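4. Making caramels in the Povamer pan

The Povamer box promises "perfect caramels every time". Treat that as a hope. The pan heats evenly enough, but its built-in thermometer is another matter, so have a separate one to hand.

1. Grease the Asari tray and line it with baking paper. The maker says the non-stick coating needs no paper. Use paper.

2. Put the sugar, butter and cream in the pan and set the dial to 5. The dial goes up to 7, which burns sugar and does little else.

3. Stir until the sugar has dissolved, then stop stirring.

CAUTION: Boiling sugar sticks to skin. Keep children out of the kitchen, and don't taste from the spoon.

4. Take the pan off the heat when your own thermometer says the caramel is ready - ignore the green light.
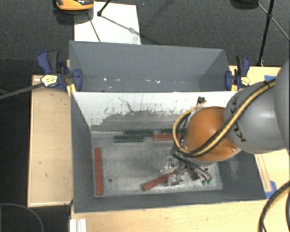
Red and dark green blocks in a grey bin.

5. Pour into the tray straight away. Don't scrape the pan, as the bits at the bottom turn the batch grainy.

6. Leave for 22 minutes before marking out the pieces with an oiled knife. The tray is meant to give 56. Ours have never come out the same size.

NOTE: The "quick set" lid sold separately traps steam and makes the tops sticky. We can't see what it is for.

7. Wrap each piece once cold. To clean the pan, fill it with water and bring it to the boil.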